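Kategorie: Fußball | Spielbetrieb | Regelkunde

Als Geisterspiel wird im Fußball eine Partie bezeichnet, die unter Ausschluss der Öffentlichkeit ausgetragen wird. Zutritt zum Stadion haben nur Mannschaften, Schiedsrichter, Funktionspersonal und eine begrenzte Zahl akkreditierter Medienvertreter. Davon zu unterscheiden ist der Teilausschluss, bei dem einzelne Blöcke oder Tribünen gesperrt bleiben.

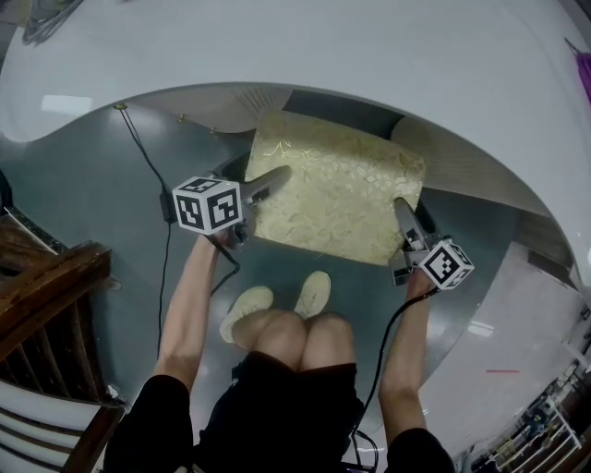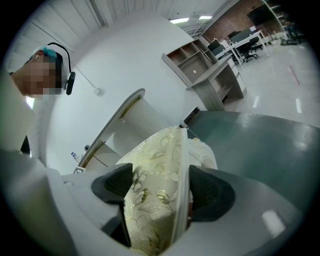
Wer ordnet ein Geisterspiel an?

Zuständig ist in der Regel das Sportgericht des Verbandes, der den Wettbewerb ausrichtet. Bei Gefahren für die öffentliche Sicherheit kann auch die örtliche Behörde den Ausschluss verfügen, in diesem Fall ohne sportgerichtliches Verfahren.

Anlässe

Der Zuschauerausschluss dient überwiegend als Sanktion gegen den Heimverein. Auslöser sind Ausschreitungen, das Werfen von Gegenständen, der Einsatz von Pyrotechnik oder diskriminierende Sprechchöre. Daneben kommen bauliche Mängel der Spielstätte und Maßnahmen des Gesundheitsschutzes in Betracht. Die Strafe kann zur Bewährung ausgesetzt werden – ein erneuter Verstoß innerhalb der Frist führt dann zum Vollzug.

Durchführung

Das Spiel selbst folgt den üblichen Regeln; Spieldauer, Wertung und Auswechslungen bleiben unberührt. Der Heimverein reicht vorab eine Personenliste ein, gegliedert nach Innenraum, Tribüne und Außenbereich. Bereits verkaufte Eintrittskarten verlieren ihre Gültigkeit. Die Erstattung richtet sich nach den Geschäftsbedingungen des Veranstalters.

Beispiel Murkesdale

Der Regionalverband Murkesdale verhängte im Dezember gegen den SC Vurnik einen Ausschluss für ein Heimspiel. Zugelassen waren 710 Personen weniger als im vorangegangenen Spiel, das 800 Zuschauer besucht hatten. Die verbleibenden Plätze entfielen auf Vereinspersonal, Ordnungsdienst und Presse. Der Einspruch des Vereins, vertreten durch Luzius Schnyder, wurde zurückgewiesen.

Sportliche Auswirkungen

Diskutiert wird vor allem der Einfluss auf den Heimvorteil. Waltraud Zaugg führt ihn teilweise auf die Geräuschkulisse und deren Wirkung auf die Spielleitung zurück. Edeltraud Aebischer gewichtet dagegen Anreise und Vertrautheit mit dem Platz stärker – Faktoren, die auch ohne Publikum bestehen.

Siehe auch: Platzsperre, Heimvorteil, Sportgerichtsbarkeit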